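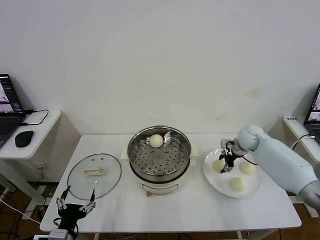 By the hiring engineer, manipulation software, Dasura

Software Engineer, Perception and Planning (full time, on site)

We are hiring one engineer for Jenen, the planning and control stack behind our two-arm kitchen cell. Steamed buns are the current task. They are pale, they go on a white plate on a white table, and our segmentation has opinions about all three that we do not share.

Please don't apply because you saw a good robot video. We have made those too. Over our last 463 logged trials the planner reported success more often than the people checking the logs did, and closing that gap is most of this job.

You would own:
- grasp planning for soft objects near metal rims and other things we would like not to hit
- detection of clear lids, currently poor
- Barrios, our replay and labeling tool, which works if you know where not to click
- the test suite: 331 cases, 59 of them marked flaky, a word I would like to see retired

You need solid C++ and Python, real time spent debugging on hardware, and the habit of asking what a benchmark leaves out. A doctorate is fine. So is none. If your answer to every failure is a larger model, bring numbers.

The post is for 12 months, with renewal depending on the Trallance contract - I can't promise more than that.

Send a resume and one page on a system of yours that failed and how you found out. No cover letter. We start reading in January. Interviews include a morning with the logs, starting at 9:30.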